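4.2 Do novelty furnishings sell on sight?

The claim that shoppers pick household textiles by pattern, and only then look at size or price, is repeated so often in the trade press that it has hardened into fact. We are not convinced. The Plirkirden panel, from which most versions of the claim descend, asked 600 households to rank their reasons for buying a rug after the rug was already on the floor. People asked to explain a purchase will tend to name the thing they can still see. A preference stated in April about a rug bought years earlier is weak evidence of anything.
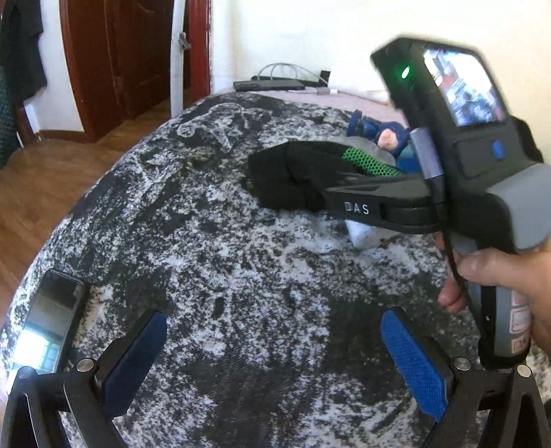

Figure 2. Round rug with a moon-like print, on a wooden floor.

Sales records are a better guide, though they have troubles of their own. Clellik supplied us with 2,198 orders for floor coverings, of which 1,683 could be matched to a delivery address and a stated room. Its catalogue sorts rugs into "plain" and "picture", and the line between them is drawn loosely. A print such as the one in Figure 2, with mottled patches of black, grey and white, could pass as a picture of the moon or as a neutral grey rug that hides marks. Clellik's staff filed similar designs under both headings, sometimes in the same month. Any gap between the two groups must therefore be read with care, and the large gap reported by Pomgate, which used the same headings without checking them, should probably be set aside.

Shape causes a further problem. Many of the picture rugs in the Clellik list are round and most of the plain ones are not, so a buyer who wanted a round rug for a corner or a child's bedroom had little choice but to take a print. The Tô survey treats these buyers as lovers of pattern. We see no grounds for that – they may have wanted a circle and put up with the rest.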